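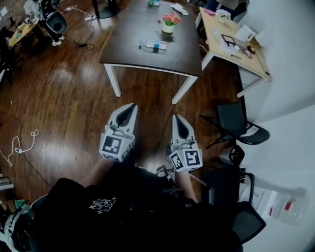

Two grippers held out over a wooden floor, black T-shirt included

My Ronuvach die cutter, three months in

I've been making cards with the Ronuvach since May and a few of you asked in the comments whether I'd buy it again, so I sat down last night with a cup of tea and made notes. Warning, I had a lot of notes!

First off, I was a punch girl for years. I have drawers of them. Circles, scallops, a fern one that jams if you so much as look at cardstock with it. My hands were starting to complain, and when I had to make 120 place cards for my niece's wedding I finally gave in and ordered a proper crank machine. I paid $141 for mine with the magnetic plate thrown in, and I think it was a fair price.

It's heavier than I thought it would be. I carried it up from the front door in two goes, box first and then the bag of plates, and it hasn't left the craft table since. The suction feet grip beautifully on my old glass mat and not at all on the painted tabletop, where the whole thing walks toward you while you crank. Put something smooth under it and you'll be fine.

The cutting is lovely. I ran my Tellach ivy dies through it (the set with the skinny little tendrils that never used to come out in one piece) and they cut clean on the first pass with medium weight cardstock. Heavier stuff needs a shim. I use a piece of copy paper folded in half, and for glitter cardstock I run it forward and back and then turn the plate around and do it again. Felt works. Vellum works if you go slowly. Book pages tear, but I think any machine would tear those, and I rather like a ragged edge under a sentiment anyway.

Embossing is where I'm less in love. The sandwich chart that comes in the box is a tiny folded sheet with gray print on gray paper, and the combination it gives for embossing folders is way too tight. I cracked a folder on my second try!! A Hegarty one with the honeycomb, which they don't make anymore, so yes, I sulked. I asked about it on the forum and Adebayo Igwe wrote back that he leaves out the thin plate and uses a sheet of craft foam in its place. I've done it his way ever since and the impression is deep and even right to the corners. If you get one of these, do that and ignore the chart.

The plates warp. They all warp, I know, I know. Mine had a good bow in them by the time the place cards were finished, and flipping them each time helps but doesn't fix it. A replacement pair isn't cheap, so I keep the worst one for rough jobs and save the newer one for detailed dies. Also the plates click. It's a loud crack as they go through and the first time it happened I jumped and knocked my ink pads on the floor. The booklet says it's normal and I've stopped noticing. The dog has not.

I made the card I showed you last week almost entirely with this machine. The background is a piece of kraft cardstock embossed with a wood grain folder, and then I dragged a white ink pad very lightly over the raised parts. The layered daisies are three sizes of the same die, with the petals curled around a paintbrush handle, and I glued them off center with a scrap of cheesecloth poking out from behind. The ribbon is from a box of chocolates! Stickles in the middles, of course.

A word about the opening. Mine takes a full sheet of A2 cardstock comfortably but you won't get a 12 x 12 page through without folding it, so if you're mainly a scrapbooker you may want the bigger Drorix. Benedikt Bühler reviewed that one over on his blog and he seemed happy with it, apart from the size of the thing on his desk. I make cards and tags and the odd gift box, and I've only wished for more width once, when I was trying to cut a banner.

The handle comes off for storage, which I've never bothered to do, and there's a little drawer in the side that's too shallow for anything but the very flat dies. I keep my tweezers and a roll of low tack tape in there. Tape your dies down, by the way, even on the magnetic plate. They creep.

Would I buy it again? Yes, I would. I'd order a spare set of plates at the same time and I'd throw that chart straight in the recycling. I still reach for my punches when I just want a quick circle, and the fern one is up for grabs if anybody wants to fight with it.

I'll be back later this week with the autumn tags, and I'm trying out a new brown ink on those, so let me know if you'd like me to write down the colors.

Posted August 5, 2025, in Tools and Reviews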